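Budstead gripper list: archive
Re: pads and pivots on the hand-held pair
Posted by Dorottya Pap, November
2 min read

Eirini Vrettos wrote:
> Has anyone got a routine for the blue pads? Mine start creeping at the
> corners long before the 1,000 cycles in the Fullen notes, and then the
> jaws won't zero properly. Left one is worse. Do you re-glue or just
> swap them?

Hi Eirini, hi all,

Swap them! I used to re-glue and it was a false economy, the old adhesive goes lumpy under one corner and then the pad sits proud and you spend the evening chasing a zero that won't stay put. Peel it, clean the jaw face with alcohol, leave it ten minutes, new pad on, and clamp the jaws shut on a bit of card overnight. I give the clean metal a quick rub with 400 grit first (220 if somebody has been at it with superglue, you know who you are).

Then the pivots. There are shiny round caps on the linkage and I go over those before I even look at the software. Hold the outer arm and wiggle it. If there's a click, it's the pivot and not your pad, and no amount of zeroing will cure it. Tiny drop of the Balaskas oil, work the jaws open and shut, wipe off what comes out. Keep it well away from the pad, please.

Last thing is the closing check. I open both jaws over a table with pens and markers on it and close on a thin one, then a fat one, then the thin one again. If the reading for the thin one has moved, I start over from the pivots.

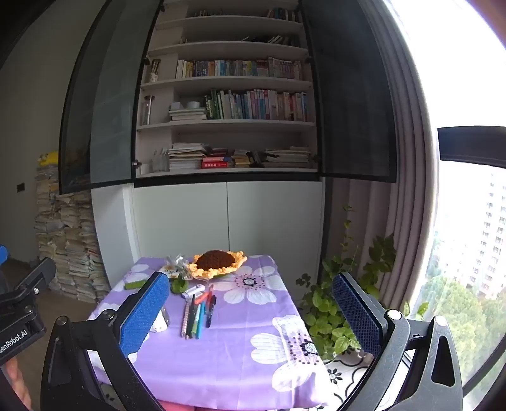
Eirini came back on the pen test and said she'd tried it with a fat marker only, which would explain why hers always passed, and did it matter which end of the pad you grip with? Yes, a bit. Do it near the tip and then again further in, because a creeping corner only shows up at the tip.

Oh, and write the numbers down. I keep mine in the back of the Porketti manual in pencil, one line per pad change, and I can see now that my left pad goes first as well. More than 1,000 cycles on the current one, so I'm due.

If anybody has a source for the small cap screws let me know, I dropped one down the back of the radiator.

Dorottya

Contact the list owner | Back to top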